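Diese Website verwendet Cookies, um die Nutzung zu analysieren. Mit dem Weitersurfen stimmen Sie dem zu. [Akzeptieren] [Einstellungen]

Werkstattbuch Skondero, Textilaufgaben

Dienstag, kurz nach neun

Gleich vorweg für alle, die nur schnell nachschauen: Der Stand auf dem Server ist noch NICHT bereinigt, bitte nicht damit trainieren! Afia Alhassan hat gestern Abend angefangen, die kaputten Episoden rauszuwerfen, ist aber nur bis zur Hälfte gekommen (der Viewer ist ihr zweimal abgestürzt, ich kenne das, man muss den Cache vorher leeren). Ich mache nach dem Mittag weiter.

Heute also wieder Stoff. Nam-gil Ham und ich haben uns darauf geeinigt, dass wir die Handgreifer-Aufnahmen erst mal durchziehen und die Fernsteuerung so lange liegen lassen. Mit den Leader-Armen bin ich beim Falten einfach zu langsam, ich merke ja nicht, ob ich eine Lage habe oder zwei, und dann wird jede Bewegung so ein vorsichtiges Herumtasten, das der Roboter später brav mitlernt. Mit dem Greifer in der Hand geht das viel flüssiger. Und Nam-gil meint, die Policy aus dem Dramani-Lauf habe genau dieses Zögern übernommen, vor jedem Zugreifen eine kleine Gedenkpause - sieht man im Rollout sofort.

Griff in den grauen Stoff

Hauptsache heute: das graue Teil mit dem roten, bedruckten Stoff dahinter. Ich wollte wissen, wie viel Material zwischen die Backen darf, bevor es an den Seiten herausquillt und die Kamera nur noch Grau sieht.
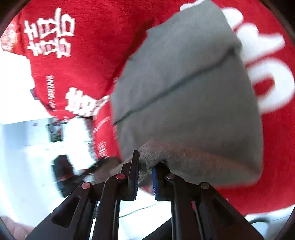

Öffnungsweite und Backen

Zu den Backen hatte ich ja schon mal geschrieben, dass mir die geriffelten Pads bei Strick lieber sind als glatte. Dabei bleibe ich. Was mich mehr beschäftigt, ist die Öffnungsweite. Wenn Stoff dazwischen steckt, gehen die Finger nicht ganz zu, und unser Skript macht aus dem Restspalt fröhlich »halb offen«. Für starre Sachen wie die Becher war das egal, für Stoff ist es Murks. Mein Vorschlag: die rohe Weite mitschreiben und das Runden auf offen/zu komplett rauswerfen. Afia ist dafür, Nam-gil brummt, weil er dann den Loader anfassen muss. Ich bringe Kuchen mit, dann geht das schon.

Noch was zum Zugreifen selbst, bevor ich es wieder vergesse. Ich erwische mich dauernd dabei, dass ich nachfasse - kurz auf, Millimeter tiefer, wieder zu. Als Mensch denkt man sich nichts dabei. In den Daten steht es dann als eigener Griff, und die Policy macht es nach, auch wenn der erste Griff tadellos gesessen hätte. Also: lieber abbrechen und neu anfangen! Wer nachfasst, markiert die Episode bitte mit »regrasp«, das Tag gibt es jetzt.

Zweihändig

Fürs Falten reicht ein Greifer nicht, da brauchen wir links und rechts gleichzeitig, und beide Kameras müssen sauber zueinander passen. Abgesprochen haben wir: Eine Seite geht an die Kante und wartet, die andere kommt dazu, und erst dann wird gehoben. Klingt banal, aber wenn jeder von uns das anders macht, lernt das Modell irgendeinen Mittelwert, und der Mittelwert greift daneben (siehe Pullville, da haben wir das ja alles schon mal durchgelitten).
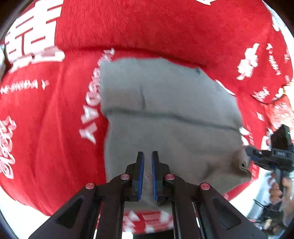
Beim Abgleich der Zeitstempel hängt es leider immer noch. Zwischen den beiden Strömen lagen in einer Episode 17 Millisekunden, in der nächsten plötzlich 292, und das ist beim Anheben schon der Unterschied zwischen »beide ziehen« und »einer zieht«. Ich habe den Verdacht, dass die zweite Kamera beim Start ihren Puffer nicht leert. Nam-gil tippt auf den USB-Hub. Wir haben nicht gewettet, aber nur knapp. Heute Nachmittag häng ich beide mal direkt an den Rechner, dann wissen wir mehr.

Die Posenschätzung macht mir weniger Sorgen als gedacht. Ich hatte Bammel, dass das Tracking wegläuft, sobald sich bewegter Stoff übers halbe Bild schiebt. Bunter Druck hat ja massenhaft Merkmale, an denen sich das SLAM gern festbeißt, nur wandern die halt mit dem Stoff mit. Afia hat deshalb eine Maske vorgeschlagen, die die Bildmitte beim Tracking einfach ignoriert. Muss ich noch probieren, die Idee gefällt mir sehr.

Ziel bis Ende Juni sind über 2000 brauchbare Episoden, erst dann schicken wir was nach Zorutholm rüber. Das ist sportlich, aber wenn der Zeitversatz mal weg ist, geht es bestimmt flotter voran als mit der Fernsteuerung.

Offen:
- Rest der Episoden aussortieren (ich)
- Loader auf rohe Öffnungsweite umstellen (Nam-gil)
- Maske fürs Tracking (Afia, ich schau drüber)
- Kameras ohne Hub testen (ich)
- neue Griffpads bestellen, die blauen

Nachtrag, halb fünf: Ohne Hub ist der Versatz kleiner, aber nicht weg. Puffer also auch noch anschauen. Morgen.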